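4. What we kept at the back of the shelf: leftovers, labels and the shared refrigerator

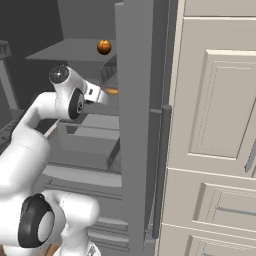 Figure 1. An open refrigerator (computer rendering).

By the Furkville Household Food Study
Posted 6th October | Section 4 of 7 | Filed under: food waste, shared kitchens

So now we get to the part I've been looking forward to since I started writing this paper, and that's the leftovers. Section 3 dealt with shopping (who buys what, and how much of it gets bought twice), and I'll lean on that here and there, but you can read this one on its own if leftovers are what you came for.

A quick reminder of the setup. I followed 12 shared households in Furkville, all of them renting, all of them with one refrigerator between the people living there. Each household kept a paper diary on the kitchen counter. Whenever somebody put cooked food away they wrote down what it was and whose it was, and whenever somebody threw food out they wrote that down too, with a word or two on why. I came by in May to collect the diaries and talk to people at the kitchen table, and those talks are where most of the good stuff in this section comes from.

4.1 Door open, nothing to eat

Everyone I talked to described the same habit in nearly the same words. You open the refrigerator (Figure 1), you look, you close it, and a bit later you do it again. I had been thinking of this as a joke people make about themselves, but the diaries made me take it more seriously! People who told me there was "nothing in there" on a given evening often lived in a house where the diary listed a pot of soup and half a tray of pasta for that same night. The food just didn't count. It belonged to someone else, or it might have, or it was in a tub with a lid you couldn't see through.

That last one matters more than I expected. In the Torska Street house they had switched from clear tubs to old ice cream and margarine containers, mostly to save money, and the notes in the diary get noticeably gloomier after the change. "Thought it was margarine" shows up as a reason for throwing out rice. One person told me she had stopped opening tubs at all after a bad experience with some lentils, and I can't say I blame her.

4.2 Whose is it?

I asked people to walk me through the rules in their house, and I got a lot of rules. Own shelf, shared door. Everything shared except cheese. Anything older than two days is fair game (this one was popular, though housemates under the same roof disagreed on when the two days began – cooking or putting away?). What struck me is how seldom the rules were written down, and how sure each person was that everyone else knew them.

The Bralerska building was the odd one out. The people there had taped a sheet to the refrigerator with a line for each shelf, and a marker hung next to it on a string. I was ready to report that the sheet fixed everything, but the diaries don't back me up. Their leftovers got eaten a little more often in the first weeks, then the marker dried out, and after that the pages look like anyone else's. I would love to see somebody run that again with a fresh marker every month, and I mean that as a real suggestion.

There's also a politeness problem. Several people said they would gladly have eaten the curry, or the stew, or whatever it was, but they didn't want to ask and they didn't want to take it without asking. Meanwhile the cook assumed the others didn't like it. Tsikata's model of household sharing, which I went through in Section 2, predicts that people take too much from a common supply. For store-bought stuff like milk and butter, that fits what I saw pretty well. For cooked food it goes the other way, and people took too little.

4.3 Throwing it out

The diary entries on throwing things out are short and a bit sad. "Old." "Smelled." "Not sure." I grouped them as best I could, and the "not sure" kind was by far the most common, with over half of the entries falling into it. I want to be careful here, since a one-word note written over a trash can isn't much to build on, and some people clearly filled in several days at once the night before I came by (same pen, same slant, you can tell).

Timing was easier to read. Cleanouts bunched up right before the weekly shop, when someone needed room for the new groceries, and whoever did the cleaning out was usually the one who had cooked least that week. I went back and asked about this in two of the houses and got a shrug in both. Section 5 picks up with the freezer, where the diaries thin out and I had to rely a lot more on what people remembered.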